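Brorkside Public Library
Card and Borrowing Questions
Updated Jul 11, 2021

Who may apply for a card?
Any resident of Brorkside or Nimri may apply. Proof of address is required.

How many items may I borrow?
Adult cardholders may borrow books without limit. Museum passes are limited to 2 per household.

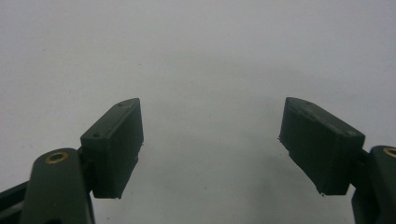
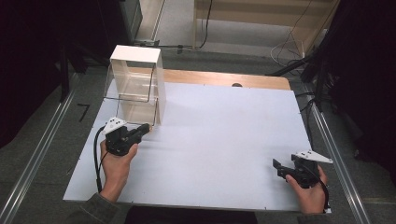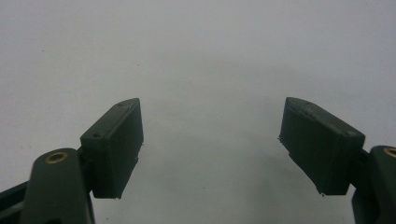
May I renew by telephone?
Yes. Call extension 926 during open hours. Items on hold for another patron may not be renewed.

Does the library charge late fees?
Late fees ended in March. Lost items are still billed at full cost.

Where is the local history collection?
The Bemasard Room holds some 3,000 maps and letters. These may be read on site only — copies can be requested at the desk.

Can I return items at the Bisasine branch?
Yes. Please allow extra time for them to clear your account.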